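Spent most of Sunday with Rendico, the simulated kitchen pack for robot arms, and I have to tell you about it because I'm having a ridiculous amount of fun.

1/ You get a marble worktop, a Franka arm and a load of household bits to pick up. I gave mine the pink pump bottle first. Getting hold of something by a skinny pump head is a proper little puzzle! 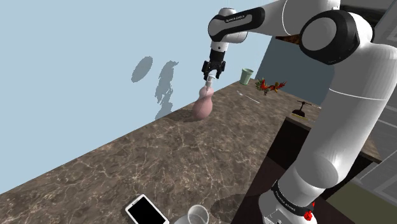

2/ What's in the pack
Roughly 600 objects and 3 kitchens, all from one download. Setup took me less time than making lunch (admittedly a slow lunch). The Poltholm kitchen is my favourite so far - those veins in the stone are lovely.

3/ You can put the camera pretty much wherever you like, and I've been swapping views all afternoon. It makes you notice how much bare worktop an arm has to work with.

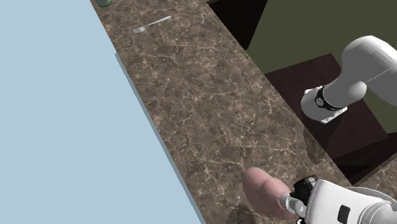
Arm base on its dark brown plinth, fork way up the far end.

4/ Gripes? A few. Shadows go blocky in places and the object search is clunky - I scrolled for ages looking for a fork. Thoa Vương tipped me off that you can filter by size, which helped loads.

5/ The close-up view is the one I keep going back to. You see exactly where the fingers meet the thing they're holding, and that's so handy when you're fiddling with grip settings.

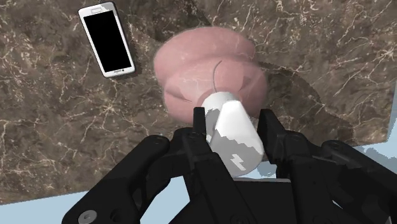 Black fingers either side of a white cylinder, phone lying further back.

6/ Trying the Vachon kitchen next. If you've already had a go, tell me which objects to start with!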